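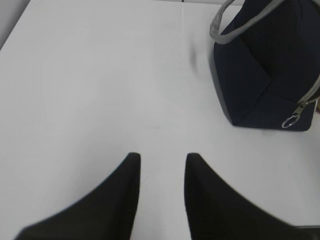

Kianoush Sharifi wrote back that the house could not be sold until the well was dealt with, and that he was sorry, but the rule was the rule and the county would not bend on it.

Ellen read the message standing up in her mother's kitchen in Maremell. She had driven in that morning with a trunk full of flattened boxes and a roll of tape, and she had planned to be gone by dark. She read it again and put the phone face down on the counter.

She knew where the well was. Everybody in the family knew. It was under the lilac at the back of the lot, below a concrete lid her grandfather had poured himself, and when she was small she had been told that if she stepped on the lid she would be sent to bed without supper. She had stepped on it plenty of times. It sounded the same as the sidewalk.

She called her brother.

"They want the well filled," she said.

"What well?"

"You know what well."

He was quiet. A truck was backing up somewhere behind him. "How much is that going to be?"

"I don't know. I haven't called anybody."

"Call Bunting," he said. "They did the septic."

Bunting turned out to be a father and a daughter now, and it was the daughter who answered. She asked how deep the well was. Ellen said she had no idea. The daughter said to take the lid off, if she could do it safely, and drop a weight down on a string, and then call back. If it was under 60 feet they could do it this month. If it was over, they would have to bring in the other rig, and the other rig was booked.

Ellen found string in the pantry, in the drawer with the candles and the dead batteries. For a weight she took the iron trivet her mother had used for the coffee pot. Then she went out past the clothesline and looked at the lilac for a while.

It had grown right over the lid. She cut it back with the kitchen scissors first, which was stupid, and then with the loppers from the garage. The lid was smaller than she remembered. There was an iron ring set in the middle, and scratched in the concrete next to it, before it dried, were the letters of her grandfather's name and a 13 that might have been part of a date. The rest had worn away.

She could not lift it. She got the long pry bar and a brick and worked the edge up, and slid it over a few inches at a time until there was a gap as wide as her hand. Cold air came out. It smelled like a basement.

She lay down on her stomach in the cut branches and fed the string through. She had tied a knot at every yard, and she let the knots go by her fingers. After a while the string went slack. She pulled up and let it down again to be sure. Then she brought it all the way up. The trivet was dry.

She sat there with it in her lap. Her mother had told a story about this well every summer, how it had never failed, not in the worst year, when people came from as far as Jindia with milk cans and her grandmother let them all fill up and would not take a cent. There had been a line down to the road. More than 200 people, her mother said, though there couldn't have been that many in the whole valley with milk cans.

Ellen called her brother again.

"It's dry," she said.

"Well, sure. They went on town water before we were born."

"I thought there'd be some."

"Does it cost less if it's dry?"

"I didn't ask."

"Ask," he said. Then he said, "You all right up there?"

"I'm fine. I cut back the lilac."

"Mom would have had a fit."

"I know it."

She called Bunting and gave the daughter the number of knots. The daughter did the math out loud and said that was fine, they could come with the gravel and the clay, and the price was 824 dollars with the paperwork. Ellen said all right. The daughter asked if anyone needed to be home. Ellen said no, and then she said yes, she would be there.

She wrote to Kianoush Sharifi and told him it was arranged. He answered within a minute and thanked her. He said the buyers would be pleased, they had small children.

It was getting late by then, and she hadn't taped a single box. She pushed the lid back over the gap with her foot and the pry bar. It went easier in that direction. She picked up the branches, most of them still in bloom, and stood holding them, and then carried them into the house and looked for something tall enough. All the vases had gone to her aunt in March. She filled the mop bucket at the kitchen tap, put the lilac in it, and set it on the floor by the stove – it was too heavy for the table – and started on the plates.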